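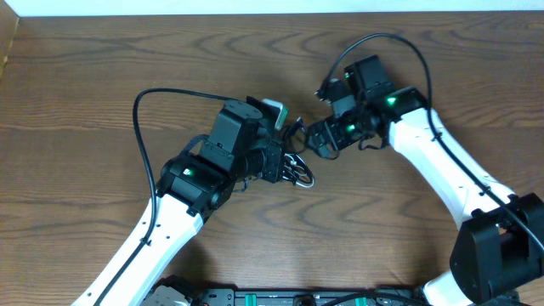

On June 23, 2018, a list member wrote:

> Our college is thinking of sending four teachers to Drornitthorpe for a week of job shadowing next spring. We have never done this before. Does the grant cover everything, and how much of the week should be planned before we go? Also, is it worth asking for company visits as well, or does that make the week too full? Two of the four teach electrical installation and two teach office skills, so we can't put them all in the same classes.
>
> I have read the handbook and it doesn't say much about what happens once you are there.

We sent a group from Sandville in May, so I can tell you how it went for us. Other colleges may have done it differently.

1. Money

The grant was 3,000 for the group. We worked it out at 700 a person for travel and lodging with four people going, and that left 200 for local buses and one group meal with the hosts. It was enough, but only because we booked the train and the guest house together and early. Lunch was not covered. The college paid for substitute teachers out of its own budget, and I would get that agreed in writing before you apply. Ours was agreed in a hallway and then had to be agreed again.

The last part of the money is paid after your report is accepted. The report limit is 3,000 words for the whole group, so you don't need one from each person. We split it by day and then one of us rewrote it so it read the same way all through.

2. Planning the week
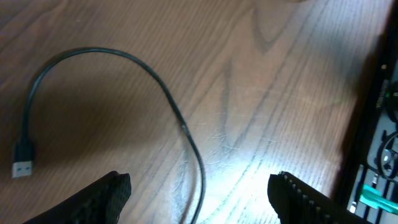

Ask the host for a timetable at least a month ahead, with room numbers and the level of each class. We got ours a week before and found that two of our people were down for the same math lesson on three mornings. With your mix of subjects I would plan two separate tracks and bring everyone together at the end of each day for half an hour to compare notes. Drornitthorpe will give you a staff room to work in if you ask. Take an extension cord, and agree on where things get plugged in. A thin black cable in a wide loop across a brown table is easy to miss when you are putting down a stack of folders, and we had one laptop go on the floor that way. It still works, but the hinge is bad.

Leave one afternoon free. We used it to go back to classes we had liked, and the teachers had more time to talk on the second visit.

3. Company visits
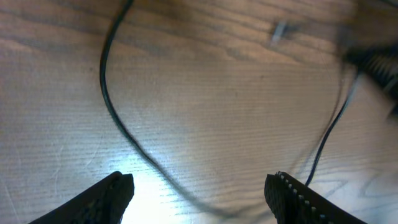
Wood grain and glare on the tabletop.

Yes, ask for them, but two is plenty. We did Nukatik on the second day and Wako on the fourth. At Nukatik we met the person in charge of apprentices and sat in on a short review with a student. That was the most useful hour of the week for me, mostly for the form they use, which fits on one page and is filled in by the student first. I have asked if we can share it on this list and am waiting to hear.

Wako was more of a general tour. It was interesting for our business studies people and less so for the rest. If I did it again I would send them our questions beforehand — they had clearly planned for a group of students and did their best to change it when we walked in.

Both places needed a list of names and a signed visitor form. Wako wanted it ten days ahead. 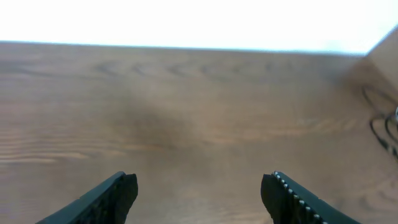

4. After you get back

Write your notes up the same week. We left it three weeks and had to email the hosts to check which class was which. We also gave a short talk at the June staff meeting, and it went better than I expected. Several people asked about going next year, including one who had told us in winter that it was a waste of time.

One thing we didn't do and should have: set a date for the return visit before we left. Drornitthorpe wants to send three teachers to us in the fall and we are now trying to fit that around our exam retakes.

I can send you our timetable and the budget sheet if you write to me off list. The budget sheet has a mistake in the travel row that I still need to fix, so give me until the end of the week.

Sandville staff exchange desk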